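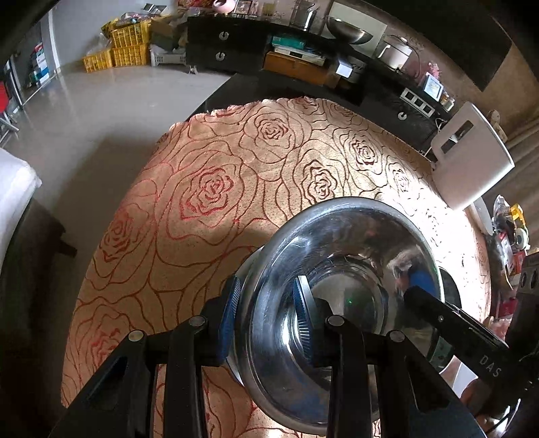 Stainless steel bowl on a rose-patterned tablecloth.

Unit 4: The Touring Exhibition as a Business
Handout, March 2021

Read the Karov case before class. It describes a hands-on model railroad show that played rented halls in 17 towns and billed itself in each one as "a once-in-a-lifetime experience." Start with that phrase. What would a visitor have to be told before it meant anything?

Words to be suspicious of

Immersive. In the Karov brochure it covers a dark room with a projector. In the Titlow brochure it covers a room with the lights on.

Exclusive. Usually exclusive to this city, this month.

Original works. Ask who built them. Large pieces in touring shows are often made by a paid crew from one person's drawings. Nothing wrong with that, but the poster has one face on it.

Limited run. Karov's run was "extended by popular demand" in January. The hall had been booked through the later date from the start – see the rental contract in your packet, page 2.

Where the money comes from

Students tend to assume it's the ticket. Look at the Titlow accounts again. Around 35 percent of income came through the gift shop, and the route through the hall was redrawn so that the only exit ran past the registers. The build-your-own tables, described in the press release as "the heart of the show," took up less floor than the shop did. I don't draw a conclusion about the organizers' motives from this. I do think you should read the press release with the floor plan next to it.

Attendance figures deserve the same treatment. Titlow counted entries, so a family that went out for lunch and came back was counted twice.

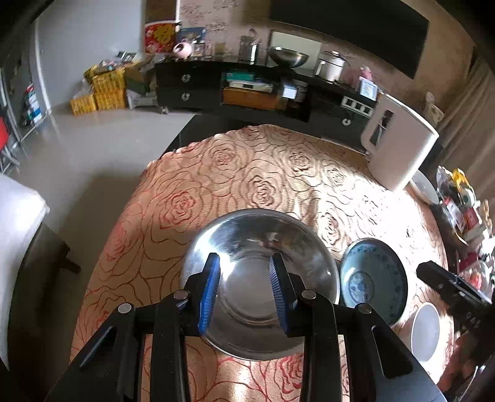

Halima Akinola objected to this section when I taught it last term: "You make it sound like a con. My kids spent the whole afternoon at the building tables and didn't care who drew the big dragon. Isn't that what we paid for?"

Fair point, and I've left the section as it was. A good afternoon and a misleading poster can both be true. Her question is a better one for the essay than mine was, though, so use it if you like.

For next class

Chareonsuk, chapter 4. Bring one ad for a local show with every claim you can't check underlined.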